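Gernance hand-held gripper, two weeks in

Posted Jan 7, 2019
Review by Lovely Espiritu

Short version: good tool, tiring tool, buy the spare finger pads.

Longer version. I collect examples for a tidying model. Small household stuff, into boxes, out of boxes, over and over, in whatever living room I can get. Before this I was using the Prukura, which did the job but had a trigger like a rusty stapler. Switched over the holidays. Have now done over 2000 grabs with the Gernance so I feel allowed to complain.

Setup. Quick. Charge it, pair it with the laptop, open and close the fingers all the way a couple of times so the software knows the range. The booklet says to redo this every session. I skipped it one morning and got 63 clips where the finger width was wrong from start to finish. Binned the lot. My fault, but a warning on screen would of been nice.

The grip. Best part by a mile. Wide opening, both sides move together, no wobble at the screws so far. Thin flat things are still a pain on a soft surface, you end up pushing them along instead of getting under. Clear plastic packets are worse. I started going in at an angle and that helped, though then your wrist pays for it.
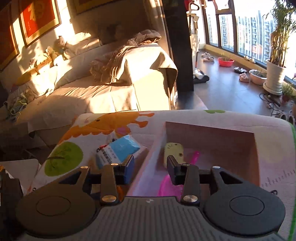
Weight. Fine for ten minutes. After half an hour I'm resting my elbow on my knee, and you can see it in the data, the paths get lazy and low. I now stop after 29 grabs, shake my arm out, go again. Slower but I keep more of what I record.

Light. If you work in real homes you'll fight the sun. Tracking dropped out on me most often mid-afternoon, strong sun on one side and dark on the other. Curtains half closed fixed most of it. Plain surfaces also confuse it, so a busy play mat or patterned rug is your friend. Strange thing to pack in the car but I do.

Software. Meh. Recording is one button, good. Labelling is five menus deep, bad. You can't rename a batch once it's closed, so mine are called things like "box small thngs new new". Export to Lurngate worked first go. Export to Strand hung twice and then worked for no reason I could find.

Noise: none to speak of. Colour: grey. Battery: got me through a morning, never a full day.

Finger pads. They pick up lint and then get slippery. Damp cloth, let them dry, carry on. Mine are starting to lift at one corner already, which at this price is a bit cheeky. Spares come in a pack of 2 and shipping took longer than it should.

Would I go back to the Prukura? No. It was lighter, I'll give it that, but I threw out a lot more clips. If you only need a few hundred examples, borrow one off somebody. If you're doing this week after week the Gernance is worth the money.

Four stars. Would be four and a half if they fix the batch names.

Update, same night: support wrote back about the pads, they're sending a replacment set. Leaving it at four till they show up.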